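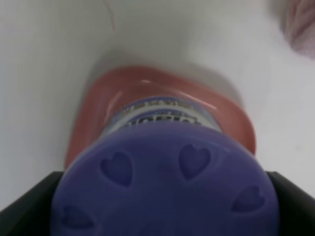
Home & Laundry

Review: Moncrieff Tower drying rack

By Agnes MacLeish

Our clothes dryer died in November and I put off replacing it. We live on the second floor of a walk-up in Hamilton, Ontario, with one bathroom and a balcony that is no use for half the year, so whatever we bought had to work indoors, in a hallway, next to a radiator. I settled on the Moncrieff Tower, a folding steel rack with four tiers on casters. It cost $206 before tax. I have used it for every load since it arrived, and this is how it has held up.

Assembly

The box is long and flat and heavier than it looks on the doorstep. The instructions are a single folded sheet with drawings and no words. Most of the rack comes assembled. You attach the casters, slide the two uprights into the base and snap the tiers onto the uprights. It took me the better part of an hour, and a good part of that went on one caster whose stem would not seat until I tapped it with a rubber mallet. No tools are supplied apart from a hex key, and you will want a Phillips screwdriver for the base plate.

Check the plastic brackets that hold the tiers before you start. They are marked L and R in raised letters the same grey as the plastic. I put two on backwards and had to pry them off again, and one now has a white stress mark where it bent. It still holds.

Capacity

The box says the rack holds two full loads. In our house it holds one large load with room left for a few shirts on hangers. I expect the claim assumes everything is laid flat and touching, and clothes dried that way smell by the second day. With a gap between items it takes a week of clothes for two adults, or one set of queen sheets plus towels.

The lower tiers suit socks, underwear and tea towels. The rods there are closer together and small things don't slip through. The top tier is wide enough for trousers folded over once. Fitted sheets are awkward on any rack and this one is no exception. I drape ours across the top two tiers and turn it before bed.

The hanger arms fold out at each side. They take six hangers each if you don't mind the shirts touching. With a wet bath towel on one arm and nothing on the other, the rack leans but does not tip. I would not try it with a wet wool coat.

Drying times

These depend on your home more than on the rack. Ours is dry in winter, with hot water radiators running most of the day. Cotton T-shirts hung in the evening are ready by morning. Jeans take a full day, longer at the waistband. Heavy towels need a day and a half and come out stiff, as they would on any rack.

Spin speed made more difference than anything else. Our washer was set to medium by default and I had never touched it. On high, most things came off the rack half a day sooner. I also cut back on detergent and stopped using fabric softener on towels, which had been leaving them slow to dry and a bit waxy. A small fan on low, pointed at the bottom tier, helps in damp weather.

My neighbour Vinh Mạch bought the same rack after seeing ours and keeps it in a basement suite. His experience has been less happy. Without a dehumidifier running, his jeans were still damp on the third day. If your place is humid, budget for one.

Moving and storing it

The casters are the best part. They roll over the strip between the hallway and the kitchen without catching, even with a full load, and two of the four lock. The locks are small levers that you press with a toe. They are stiff and hard on bare feet.

Folded, the rack is as deep as an ironing board and stands up on its own behind our bedroom door. The tiers drop one at a time and you have to hold each while you release the catch, so folding it with one hand is not possible. I have pinched a finger between the second tier and the upright once. Keep small children away while you do it.

Wear

The rods are powder-coated steel in a pale grey. After a winter's use there is no rust on them. There is a little on the screw heads in the base plate, where drips collect, and I have dabbed those with clear nail polish. The coating has chipped in one place on the top tier, where I had been hooking the metal handle of a garment bag. That was my doing.

One bracket cracked in the second month. I wrote to Moncrieff through the form on their website and got a reply from Corinne Wojcik in customer service two working days later, asking for a photo and the batch number. The replacement came by regular mail at no charge, with a spare in the same envelope. I would like to have seen spares in the box to begin with.

Compared with the others

Before this I borrowed a Zuren wall rack from my sister. It pulls out like an accordion and is a good choice if you own your walls and can screw into a stud. It holds far less, and you cannot move it to the warm side of the room.

The Skodance Double is the other floor rack I looked at seriously. It sells for $298 and has wooden rods and a better hinge that folds in one motion. I tried it in the store and liked it, but the footprint when open was too wide for our hallway. Anyone with a proper laundry room should look at it first.

There are plenty of racks for under $100. I have owned two of them. Both were light aluminum with plastic feet, and both ended up at the curb with a bent leg.

What I would change

The bracket markings should be in a contrasting colour. The lock levers need to be wider. I would also swap the hanger arms for something with notches, as hangers slide toward the end when the rack is rolled and bunch up there.

Who should buy it

The Moncrieff Tower suits an apartment with decent heating, a stretch of bare floor and one or two people's laundry. A family of four would need a second one or a dryer for the towels. We have decided not to replace our dryer for now and have put a shelf up where it used to be.

Price paid: $206 plus tax
Colours: pale grey, white
Warranty: two years on the frame, one on plastic parts
Rating: 4 out of 5

Updated 1 March 2026 to add the note on bracket replacement.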